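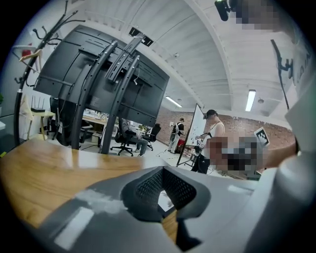

## Re: Stondton office, monitor stand and router

Tuesday, December 11, 2018

Kalevi Heinonen wrote:

> I'd like to settle where the big monitor goes before the new desks come. At present it stands at the end of the wooden table and the people on the far side get the back of it. Could it go on the wall instead? Also, can the router stay on the stool or does it need a shelf?
>
> Kalevi

Kalevi, all,

I'd leave the monitor on its stand for now. The two legs are steady and the bracket can be undone if we want to move the screen later. The plain wall at Stondton is thin board and I don't want to hang anything heavy on it without asking the landlord — he took until May to answer the last time.

What I would change is the angle. With the monitor turned towards the window end, the table seats everyone on one side and the ceiling lights don't fall on the screen so much. The white cable at the back should be clipped to one of the legs. They each have a column of holes, so ordinary ties will do.

The router works fine on the stool. I measured 118 at my desk and 126 at the table, both over wireless, so a shelf wouldn't gain us much. Please don't use that stool for sitting on, and keep long coats on the other side of the coat rack, away from the aerials.

Toivonen quoted 362 euros for a proper wall fitting, with the work included. Odix haven't replied. I would hold on to the money until the desks from Julance are in and we know how much floor is left.

If anyone objects to turning the monitor, write to the list before Friday. I need one other person to help lift it.

Eero Kauppinen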